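How I Plan a Themed Dinner Party Without Losing My Mind

Posted by Maëlle Nguyen, 2022-01-05

My first themed dinner was a shipwreck (and the theme was supposed to be a Venetian garden!). I had bought every fake lemon in Brondlow and forgotten to leave any time for the actual cooking. I've done plenty since then, both at home and at the Cantero, the little hall I rent when my dining room won't do, and I've settled into a way of working that I'm happy to pass on.

Step 1: Pick a theme you can say in one breath

"Harbor tavern, 1701" was my favorite ever. Everyone got it right away, and guests could dress up with a scarf and an old vest. If you need a whole paragraph on the invitation to explain it, keep thinking.

Step 2: Cap the guest list

I stop at 13. I once squeezed in a few more and spent the evening passing plates over people's heads.

Step 3: Choose two colors and work outward from the table

Look hard at the tabletop before you buy a single napkin. A strong pattern counts as one of your colors, so let it show and go easy on the runners. Then put out one place setting, walk to the door, and look back at it from where your guests will come in. I change something every single time I do this – usually the napkins.
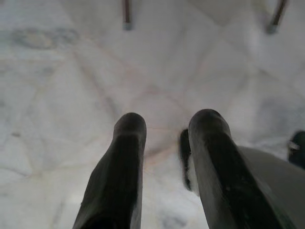
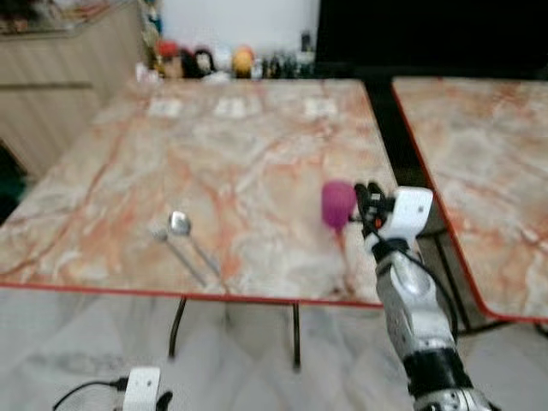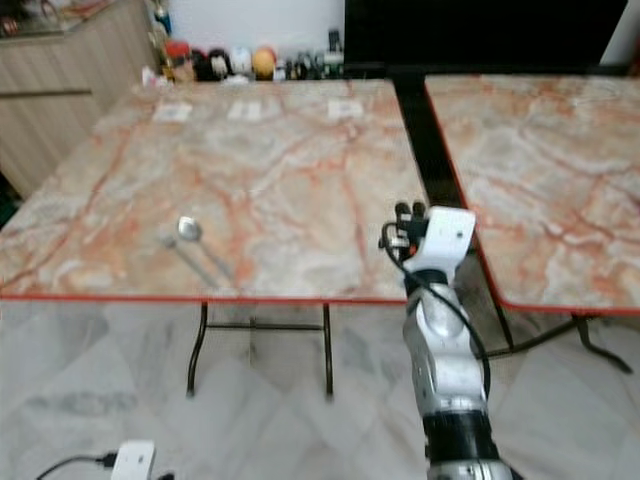
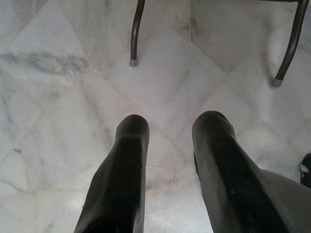 Marble patterns, close up and from farther back.

Step 4: Do the lights before the decorations

Turn off the overhead lights and see what you've got. I use plug-in lamps in the corners and candles down the middle, kept low so people can see each other. Do this at the same hour your party starts! My July party looked wonderful in rehearsal at night, and then the sun poured in until dessert.

Step 5: Give the arrival one surprise

Just one. For the tavern night I hung an old bedsheet painted like a sail across the hallway, and everybody had to duck under it to get their drink. It cost me 10 dollars, mostly paint, and people still bring it up.

Step 6: Write the running order backward

Start with the time you want dessert on the table and work back to the doorbell. I leave 2 long gaps where nothing is planned, and that's when the good conversations happen. Tape the list inside a kitchen cupboard – guests don't need to see it, and you won't lose it under a cutting board.

Pack the decorations by theme when you take them down, and write on the box what broke. My sail still needs a new rope.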